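Software notes, January
Perception and planning, Gesness group
Compiled by Rekha Kotian

Levar 14 is now the default on both tabletop cells. The release touches three things: how the wrist stream is gated before it reaches the pose estimator, how the planner treats transparent containers, and how episodes are indexed after a run. Anyone still on 12 should read the migration note before pulling, since the config keys for the wrist view were renamed and the old ones are ignored without a warning. Zaid Zoubi has a patch that makes the loader fail on unknown keys. It goes in next week.

Gating. Up to version 12 every wrist frame went to the estimator and the estimator's own confidence score decided what happened next. That worked for solid cups. On clear containers at short range the score stayed high while the pose wandered, and the planner followed it. Levar 14 computes a sharpness value per frame over the estimator's crop and drops the frame if it falls under a threshold. The last accepted pose is then held in the base frame and propagated with joint positions until a usable frame arrives or the hold timer expires. On expiry the arm stops and the planner asks for a new view from the fixed camera.

The threshold is set per cell, in gate.yaml. Do not copy the value between cells. The lenses are focused differently and a number that is sensible on one will reject nearly everything on the other.

Partial objects. The second change concerns targets that leave the top of the wrist view during an approach. The old tracker fitted a cylinder to whatever was left and put the top of the object at the image border, so the estimated height shrank as the arm moved. The new tracker marks any contour that touches the border as truncated and takes height from the fixed camera only. The wrist view still contributes the base position, where the contour meets the table. If the fixed camera has no match for the object, height is reported as unknown and the grasp planner will refuse to propose a side grasp. This is intended. Please stop filing it as a bug.

Fingers are masked from the kinematic model before segmentation. The mask is dilated by a fixed margin, which can be raised if the ridged pads leak through as false edges.

Fixed view first, then three from the wrist: 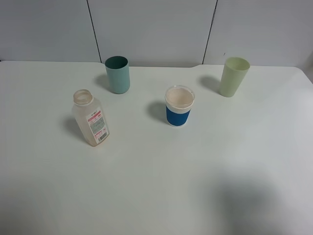
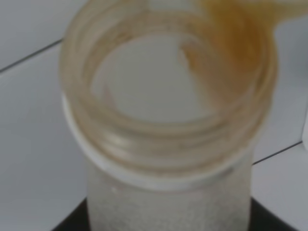
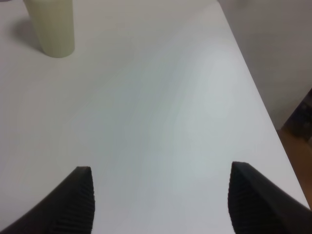
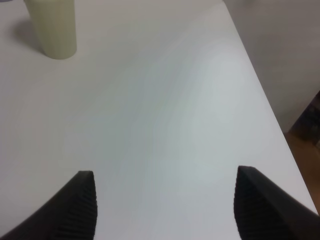 Indexing. Ostemlow, the episode store, now writes one index row per accepted frame and one per rejected frame, with the reason for rejection as a separate column. Before this, rejected frames were simply missing, and it was impossible to tell a gated frame from a dropped packet. We re-indexed 402 archived episodes with the new writer. Of these, 3392 frames had no matching joint record within the allowed time window. They are flagged and excluded from training exports by default. Use the include_unmatched switch if you want them back, and say so in the run description.

The re-index also exposed a clock problem. The fixed camera stamps a frame when the exposure starts and the wrist driver stamped it on arrival at the host. The offset is small but it varies with bus load, so a constant correction does not remove it. The wrist driver now requests the hardware stamp and falls back to arrival time only if the request fails. The stamp source is stored with each row. Old rows are marked as arrival time.

Alva, the viewer, has been updated to read the new columns. Rejected frames are drawn with a gray border on the timeline and can be hidden with the R key. Scrubbing is still slow on long episodes. Zaid traced this to the viewer decoding from the nearest keyframe on every step, and a small decode cache should fix it, but it is not in this release.

Known issues in Levar 14:
The hold timer is not reset after a manual jog. Restart the tracker node.
Labels on containers are sometimes segmented as separate objects in the fixed view. Merging by overlap helps but is off by default.
The planner log prints height in meters and the tracker log in millimeters.

Requests for the next release go in the tracker under Levar, with an episode ID attached. Reports without an episode ID will be sent back.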